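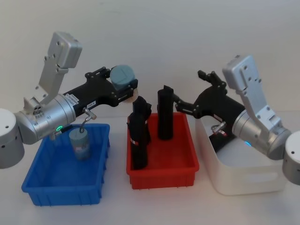 Module « Logiciel pour cellules robotisées », séance de mai. Support de cours et consignes de TP.

# Coordination de deux bras sur un plan de tri

On suppose acquis le modèle géométrique direct, les changements de repère et l'écriture d'un nœud simple dans l'environnement Stusetau. La séance porte sur la couche au-dessus : comment deux bras qui partagent un même volume reçoivent leurs ordres, et qui décide lorsque leurs trajectoires se croisent.

## 1. Découpage du logiciel

Le logiciel du poste comprend 4 processus :

- `perception` : lit les caméras et publie une liste d'objets avec pose et score de confiance ;
- `planif` : choisit la prochaine prise et calcule les trajectoires ;
- `cmd_g` et `cmd_d` : asservissent le bras gauche et le bras droit.

Les deux processus de commande ne communiquent pas entre eux. Toute la coordination passe par `planif`, ce qui simplifie la relecture des journaux mais impose de surveiller sa latence. Si `planif` ne répond plus, chaque bras termine son segment en cours puis maintient sa position.

## 2. Repères

Le repère de référence est attaché à la table. Chaque base de bras y est exprimée par une transformation fixe, lue au démarrage dans `cellule.yaml`. Les bacs sont décrits dans le même fichier, chacun par une boîte englobante orientée. Un bac déplacé de quelques millimètres suffit à faire échouer une prise près d'une paroi : on relance donc `calib_bacs` au début de chaque TP, avant de toucher au reste.

Attention à la convention des quaternions. La bibliothèque Brosetti les écrit (w, x, y, z), le format d'échange Ondport les écrit (x, y, z, w). La conversion se fait à un seul endroit, dans `interface_pose.py`. Ne la refaites pas ailleurs.

## 3. Zone partagée et verrou

Le volume situé au-dessus du bac rouge est accessible aux deux bras. Deux stratégies sont possibles.

**Exclusion stricte.** Un seul bras entre dans la zone à la fois. Il demande un jeton à `planif`, entre, travaille, ressort et rend le jeton. Le code est court, mais l'autre bras attend souvent.

**Partage surveillé.** Les deux bras entrent, et `planif` vérifie à chaque pas de temps la distance minimale entre leurs volumes de collision. Sous le seuil, le bras non prioritaire ralentit, puis s'arrête. C'est le mode étudié en TP.

Le seuil est fixé à 26 mm dans la configuration fournie. Les volumes de collision sont des capsules. Les pièces de la pince qui dépassent doivent être incluses dans la capsule terminale ; le modèle livré avec la bibliothèque ne couvre que les doigts, il faut donc charger `pince_complete.yaml`.
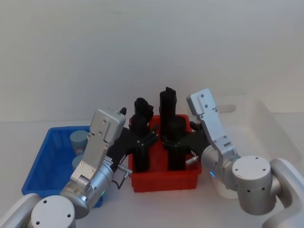
## 4. Perception d'objets sombres et serrés

Des objets noirs et mats, placés les uns contre les autres, posent deux problèmes distincts.

Le premier est la segmentation. Le contraste entre deux objets voisins est faible et le masque obtenu en regroupe souvent plusieurs. La pince étant noire elle aussi, elle se fond dans l'amas dès qu'elle s'en approche. On retire donc du nuage de points tout ce qui tombe dans le modèle géométrique des bras, calculé à partir des angles articulaires, avant de segmenter.

Le second est la profondeur. Une surface sombre renvoie peu de signal et le nuage présente des trous. Le filtre de Bahrami (c'est le nom du module dans le dépôt) cumule 13 trames successives et ne garde que les points stables. Il suppose une vue immobile : il faut le désactiver pendant tout déplacement d'une caméra mobile.

Lorsque le score de confiance d'un objet passe sous le seuil, `planif` ne tente pas la prise. Il demande une nouvelle observation, si possible après avoir dégagé les bras. 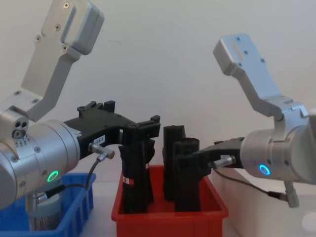

La nouvelle observation remplace l'ancienne ; on ne fait pas la moyenne des deux poses. Si l'objet a bougé entre-temps, une moyenne donnerait une position où il n'a jamais été.

## 5. Travail demandé

1. Lancer `calib_bacs` et vérifier que l'écart affiché pour chaque bac reste dans la tolérance.
2. Rejouer le journal `seance_a.log`, qui contient 471 requêtes de prise. Relever celles où `planif` a arrêté un bras.
3. Pour trois de ces arrêts, tracer la distance minimale en fonction du temps et indiquer quel bras était prioritaire.
4. Modifier la règle de priorité : le bras le plus proche de la fin de son segment passe en premier. Rejouer le même journal et comparer la durée totale.
5. Décrire un cas où cette règle produit un blocage mutuel, et proposer une correction.

Le point 4 se fait en simulation uniquement. Le passage sur les bras réels demande une relecture du code par l'encadrant et une vitesse limitée dans `cmd_g` et `cmd_d`.

Rendu : un dépôt avec le code modifié, les courbes et deux pages de texte au maximum. Les journaux bruts ne sont pas à joindre.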